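Trultix Two-Finger Gripper Kit: can it do the laundry yet?

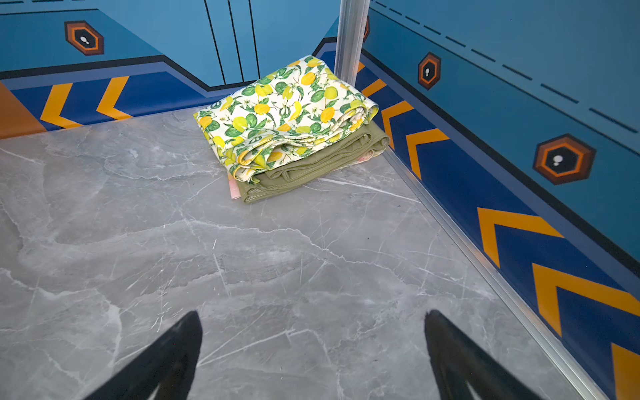

I get this question more than any other, usually from people who have a full hamper and a bit of hope in their voice. Short version: it can help with parts of it! The long version is why I wrote this page myself and didn't just paste in a spec table.

The Trultix kit is 2 slim fingers, a wrist mount and the control box. It bolts straight onto the Hener bench arm (no adapter, thank goodness) and onto most Mulcahy arms if you buy the ring separately. The wrist camera bracket comes in the box.

So, chores. Picking up a stack that's already folded and moving it across a table is the good news. In my own shop I ran that job with dish towels and napkins and got 95 clean moves before I quit for lunch, and I was grinning like a kid. Thick cloth with a proper hem is easiest, as the fingers have an edge to find. Thin, slippery stuff still bunches up, and if you want only the top piece off a pile you'll often get the one under it too.

Folding from a heap? Not yet, not in a way I'd sell you. My best dish towel took some 10 minutes and looked like I'd slept on it. My grandmother would have had the whole basket done, plus coffee.

Shop-floor work is kinder to it. Sorting small boxes, loading trays, handing over the same part all afternoon, that's where most of my customers use theirs, and they come back for spare pads more than anything else.

What you get: gripper, mount, control box, camera bracket, cable, hex keys
Finger pads: soft or firm, pick at checkout
Spare pads: $38 a set
Software: works with Trarnitz Studio, free download

Ships in June. If you've got an odd chore in mind, write me before you order and I'll tell you if I think it'll cope.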